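Filed under: Home Tech / Chores & Machines

Put the kettle on, and then we'll talk

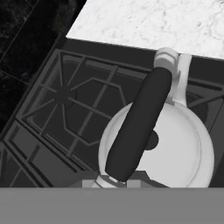 Every few months a reader writes in to ask whether it's time to start saving for a household robot. My answer in July is the same as it was last winter. Keep the money, or fix the gutters with it.

What set off the latest batch of letters was the kitchen trial put out by Hustley, the company that wants to sell us a pair of arms on a rail by the end of the decade. Their headline number is that the software has practiced moving a kettle on a stove 1,000 times and hardly ever gets it wrong now. That sounds good until you read further down and find that the practice was done in simulation. The stove is a computer model. So is the kettle, and so is the marble counter behind it. No water was boiled and no knuckles were scalded.

I don't have anything against simulation. Pilots train in it, and I'd rather a machine learned its bad habits on a make-believe cooktop than on mine. But think about what a kettle is like in a real house. The handle on ours has worked a little loose over the years and turns in your palm if you grab it off center. The weight changes depending on whether you're making one cup or six. The grates on the stove have a wobble at the back left that we all know about and steer around. Put a full kettle down half on the bars and half off, and you've got a problem that a program has to have met before, or it won't see it coming.

I called Despina Toma, who spent years repairing packing equipment before she moved over to testing home machines for a small outfit called Chiriac. She was more patient with Hustley than I was. A round handle on an arch is a decent thing to practice on, she told me, because the hand has to come in at the right angle and close on something smooth without shoving the whole pot sideways. "If it can't do that in the computer, there's no point building the arm," she said. I asked if doing it in the computer meant it could do it in her kitchen. She laughed for quite a while.

Her own team tried a different company's arm on a real stove this spring. They logged 43 attempts at picking up a kettle from one burner and setting it on another. The arm finished 33 of them without somebody stepping in. You can call that a pass if you like, and I'm sure a sales department would. I make tea four times a day. At that rate I'd be stepping in nearly every day, and I'd be standing there watching the other times to see if I was needed, so I might as well lift the thing myself.

The shop floor is a fairer place to look for progress, and I'll grant there is some. Emilian Sima runs the night shift at the Tomby plant in Skornodstead, where two arms have been moving trays of parts between benches for over a year. He likes them fine. But the trays are all the same, the benches are bolted down, and there's a painted line on the floor that people are told not to cross. When a tray comes in with a bent corner, the arm stops and a light goes on, and a person walks over. Sima says the light goes on more than he was promised it would.

My kitchen has no painted line. It has a dog, a drawer that sticks out, and a kettle that is never left in the same place twice.

So here is what I'd want to see before I change my mind. Show me the arm with a kettle it hasn't met, in a house it hasn't been to, filled to a level no one told it. Let it run for a month and print every failure, including the dull ones. Tell me how long each lift took, because most of these clips are sped up and the note saying so is in very small type. And give me a price that includes the person who comes out to fix it.

Several of you also asked about the folding machine for towels. I have a loaner coming and will report back once I've put fitted sheets through it.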